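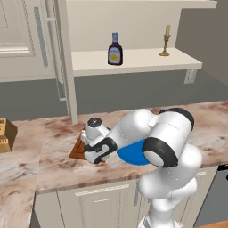 Week 2: Writing the travel diary

Welcome back! Today is all about keeping a diary while you're away, and I love teaching this one.

Before we start, read the two pages by Ruby-Lee Pomare on her ferry trip to Tromesa. She wrote them on deck with a blunt pencil, and they're wonderful -- look at how much she gets out of a missed lunch.

Things to notice
Where she puts the weather
How she spells what people said to her
The bit about her shoes

In class: 20 minutes' writing on a meal you ate away from home. Start with the first bite. Then swap with a neighbour.

For Saturday: 60 lines on any journey, even the bus to Dobson. Bring your scruffy notes too, please!

Kgomotso Lekota is taking the 11 o'clock group, same room.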